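Is it worth stripping an old office tower before it goes to recycling?

My brother-in-law is clearing out a back office and offered me a stack of old desktop towers for $15 each. He swears there is money in the parts. I have my doubts. The cases are the kind with blue plastic latches on the drives, which he says makes the whole job "tool free." I've heard that before.

What do you really get out of one of these, and is there anything in there I shouldn't bother with?

– bulbridge_garage

Beverley Rakena

I'd be careful with anybody who tells you there is money in it. I have done 16 of these and I'd put my own hourly pay somewhere south of a paper route. "Tool free" is sales talk as well. The drives come out on their blue carriers and that part is fine, but I have yet to meet a case where a screwdriver didn't get used before the end.

Lay the tower on its side with the panel off and work from the top down. The layout you are dealing with is a power supply in one corner, drives across from it and the cables running over everything:

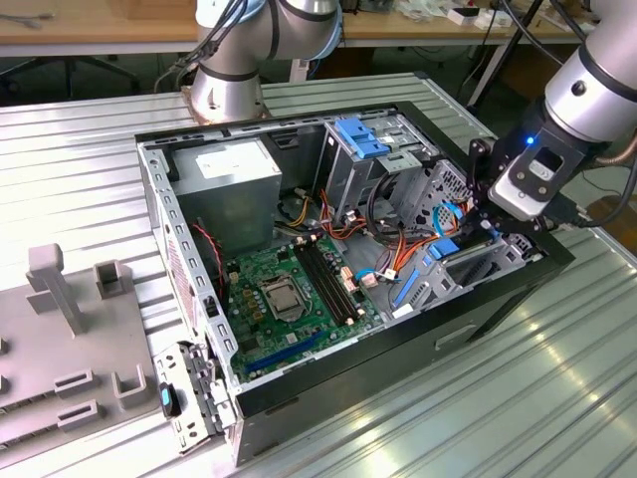
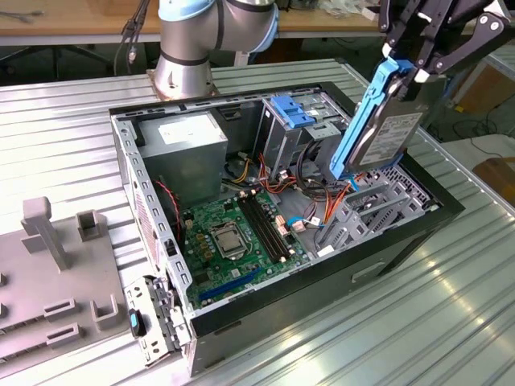
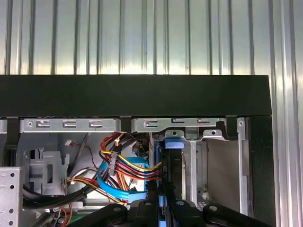
What I take out, and what I think of it

Hard drive. Take it first, every time, and don't sell it. Old office drives have old office files on them. Unplug the data cable and the power plug before you pull the carrier. I have seen people yank the carrier with both still attached and then wonder why the connector snapped.

Memory. Push the latches at the ends and lift the sticks out. If the slots are already empty, somebody got there before you, and I'd ask your brother-in-law about that. Same with the processor. Look under the bracket before you pay.

Power supply. Leave it in one piece. There are videos telling you to open it for the copper. Don't.

Cables. People save these in a drawer for years. I kept a bag of blue SATA cables and have used two.

The board itself goes to the recycler. Mine is Skurnstead and they pay by weight, so the steel case is worth more attention than people give it – though not $15 worth of attention.

hanix_fan_700

Disagree on price, I sold a working supply for $11 plus shipping. Took a while. Also check the fan, if it spins by hand without grinding it's good for a spare.

Rozīte

A fan that spins by hand tells you very little. I have two that spin beautifully and scream the moment they get power.

To the original poster: offer to take one for free, strip it, add up what you have on the bench and then decide about the rest. If he turns down that offer, I think you know what he thinks they are worth. And ask whether the drives have been wiped. "I think so" means no.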